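Handout 4: Primary Calendars and the Early States

Read before section. Bring the delegate worksheet from last time.

1. Why order matters

A presidential nomination is won by collecting delegates, and most delegates are chosen after the first few contests. The early states still get most of the attention. A candidate who finishes badly in the first two usually loses donors and press coverage within days, and staff start looking for other work.

2. Terms

Caucus: a meeting run by the party, often in the evening, where voters may have to stay until the end.
Primary: an election with ordinary polling places, usually run by the state.
Threshold: the lowest share of the vote that earns any delegates.
Front-loading: states moving their dates earlier to gain influence.

3. Worked case

The made-up state of Trornham has 66 delegates and splits them by vote share, with no threshold. Becerra takes half the vote and gets 33. Bullier takes a third and gets 22. Cirkwood gets the remaining 11. Now give all 66 to the winner and redo the table. Becerra doubles her total on the same ballots, and Cirkwood has no reason to campaign there.

4. Money

Suppose Cirkwood's campaign has 38 paid staff on the ground in the first state and almost none in the next five. Write a paragraph on whether that is a sound plan under each of the two rules in part 3.

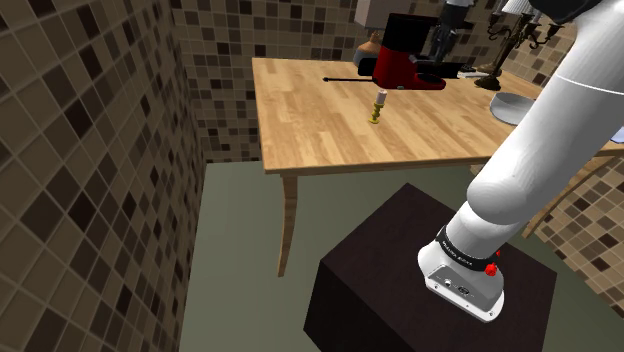

Fraser Crichton objected that the handout makes too much of momentum, and that a candidate with enough money can sit out the first contest and lose very little. Use his objection as the opposing view in your paper if you like, but find a case from 2000 or later to test it against.

5. For next time

Find the date of your own state's last primary and the date of the one before it. If it moved, find out who voted for the change, the legislature or the party. Papers are due in September, two pages, double spaced.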